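Kivirix Wall Hanging Strips, Large, Pack of 6

Every brand of sticky strip says it works on any wall. We stock this one from Ferkum because customers keep asking, and we would still buy hooks and nails for anything heavy.

The box says 10 pounds per pair. We'd stop at 4, and lower on fresh paint. Wait a week after painting, clean with rubbing alcohol, press hard and leave the strips alone overnight before hanging.

"Damage free" is the maker's phrase. Pull the tab straight down and slowly, and on smooth drywall it mostly holds true. On older paint, expect a patch or two to come off with it.

Rough plaster is where we part ways with the packaging. The strip only grips the high spots. Lean the frame or use a nail.
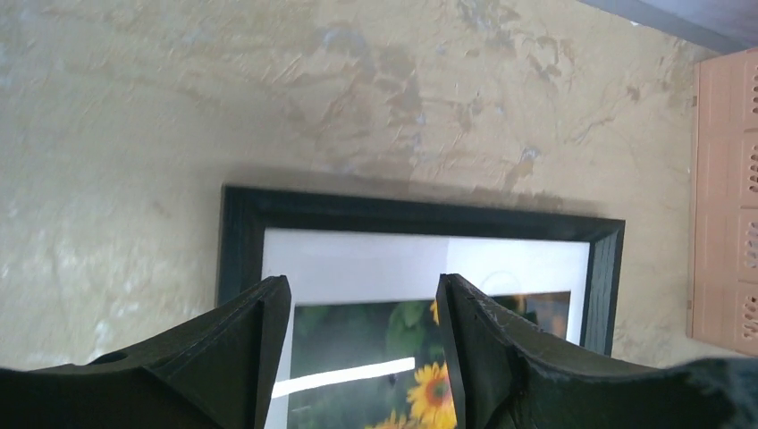

Dark frame with a white mat against textured plaster.

Item no. 73. Opened packs can't be returned.
Sold in store at Tevthorpe and online.
Page updated Jun 27, 2024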